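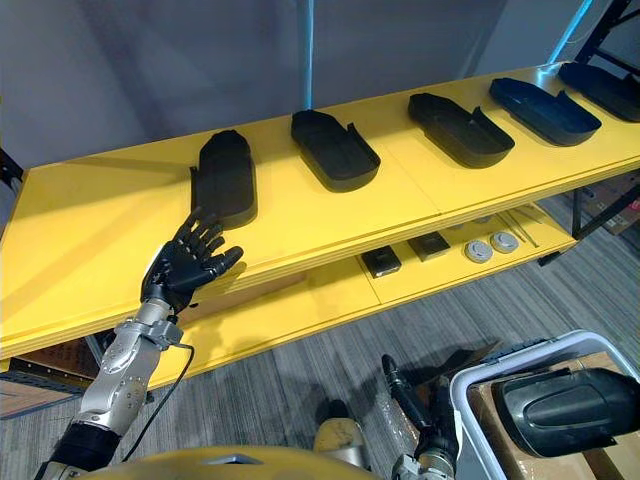
Left hand at the near end of the top shelf, first tray. Tray-handling cell, Corora unit.

Projects > Forach > Progress reports > Cell setup and upkeep

Forach tray cell — progress report no. 2
26 March 2019

Sorry this is short on polish, wanted it with you before the budget review. Covers setup and repair work on the cell since the last report. Spending sheet follows separately.

Where we are

Cell is up and running on the bench program. Not signed off yet. Left arm back in service after the wrist repair, right arm unchanged. Shelf is in its final position and stays there — please, no more moves, every move costs us a full re-teach.

Left arm / wrist

Main job this period. Play in the wrist had got bad enough that the hand was landing off target at full reach. Opened the forearm, found one bearing seat worn and two screws that had backed out. New bearing from Sovlow, screws replaced and thread-locked, covers back on. Lost 12 working days in total, most of it waiting for the part. The actual work was an afternoon and a morning.

After refit we re-zeroed every finger joint on the left hand. The thumb took three tries, the reference value in the old log was wrong (typed in from the previous hand, my mistake). Log corrected.

Wrist cable on that side still hangs free. It needs a proper clip and some slack taken out before we go any faster. Clips ordered. Until they're on we hold the arm at 40 percent speed, no exceptions. This is the one thing I'd call a real risk right now: a snagged cable would cost us the wrist again.

Right arm

Gripper kept as is. No faults logged. Cables checked along the arm and rewrapped where the old wrap had gone soft. Greasing due in May together with the left.

Shelf and trays

Both tiers leveled. Black trays run in a row on the top tier, lower tier is for small parts and whatever we need to hand during tests. Rule for now is that the lower tier gets cleared at the end of a shift. It doesn't always happen.

Tray position matters more than we planned for. If a tray lies flat the approach is fine. If it's tipped up on its edge the hand has to come in palm out and close from the front, and that grasp is not reliable yet. We teach it as a seperate approach. Guérin suggested a locating strip along the front lip so trays can't tip. Cheap, and I'd like to do it, but it changes the depth the fingers have to clear, so it goes in only after the wrist has been checked again.

The yellow surface is a bit shiny and the head camera was picking up reflections off it during calibration. Turned the exposure down, better. Matte film is the fallback.

Calibration

Done fresh after the wrist work, whole left side, then head camera to hand. Results hold from one morning to the next, which they did not before. We now run a short touch check at the start of each session: hand goes to the near end of the top shelf, stops short of the first tray, we look at the gap. If it's off, stop and redo the zero. Takes a few minutes and has already caught one bad start (loose connector at the shoulder, reseated).

Upkeep routine

Written down at last, one page, kept at the cell:
- start of session: touch check, look over wrist cable, e-stop test
- weekly: screws on both forearms, finger pads, wipe shelf
- monthly: back up joint zeros, inspect cable wrap on both arms
- twice a year: grease, full recalibration

Spares

Thin. One spare bearing on the shelf now, no spare finger tendons. Asking for 2 sets of tendons under the current budget line, lead time from Corora is long and if one goes we're stopped. Quote attached with the spending sheet.

Not done

- cable clips, see above
- locating strip
- full-speed run, waits on the clips
- repeat wrist check under load
- sign-off paperwork, started, needs your template (the link in the last mail was dead)

What we need from you

Yes or no on the tendons. The template. And agreement to push sign-off to May, so it falls after the greasing and we calibrate once for both. The overall end date doesn't move, we had slack there and this uses up most of it.

Next report after the clips are fitted and the arm has done a full day at normal speed. If the wrist play comes back before then I'll write straight away.

Filed under: Progress reports, Robot cells, Maintenance

Contact the Forach project office | © 2019 Forach | Back to top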